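Minding the bag cell

The zip is the hard part. Anybody who has fought one shut on a packed train will have some sympathy for the two-armed cell at Drurnolura, a small automation workshop in Handincombe, where the job this February is a canvas tote with a zipped top and two floppy handles. I went to see how a machine like this is kept in good order, and I came home wanting one in the kitchen.
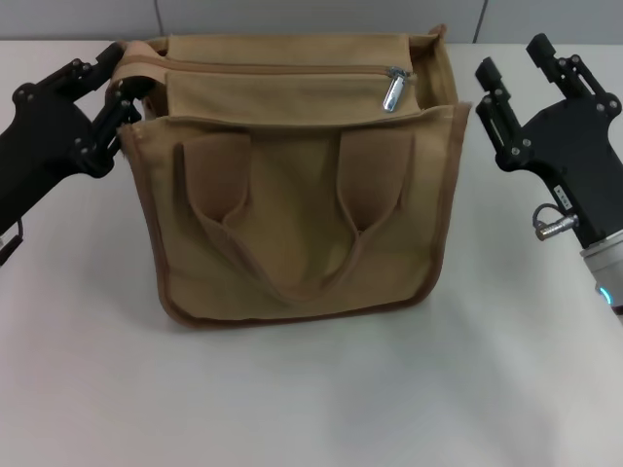 Drew Kettleby

Cloth is wonderful stuff to watch a robot deal with, precisely for the reasons it drives the crew up the wall. Pinch a tote by its rim and the whole top puckers. Nudge a handle and it swings off somewhere else. So the morning starts with the grippers, well before any bag comes out, and I had no idea how much care goes into a pair of metal fingers!

They're black, jointed things, all flat plates and little screws, and each screw is a place where play can creep in. The crew open and close each hand, feel for wobble at the pivots, wipe the tips and nip up whatever has loosened. One tip that sits a hair too far out will slide off a hem every time. The log, which they call Golex, had reached 2,483 grips on the left hand when I visited and 1,691 on the right, and you can tell the left is the busy one from how often its screws get a mention.

Then come the cables. A wrist turns a lot in a working day, and a lead that's routed too tightly will tug at its connector until the signal drops out (always, I'm told, five minutes before lunch). The rule is enough slack for the full turn and no more. They swing each arm slowly through its reach with a hand near the stop button, watching the loop of wire the whole way round.
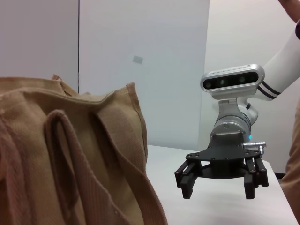 After that it's the cameras, and this was my favourite bit. If one shifts on its bracket, even slightly, the arm reaches for where the bag used to be. The check takes 10 minutes: a printed card on the table, a few poses, a set of numbers compared with yesterday's. If they've drifted, the bracket gets tightened and the whole thing is done again. The crew follow a routine they named Boström, after the street the workshop used to be on, and it's taped inside the cupboard door with coffee on it.

The best day so far ended with the combined log at more than 3,518 grips and a spare set of fingertips still in its packet. Next month they move on to a rucksack with buckles, and I've already asked if I can come back.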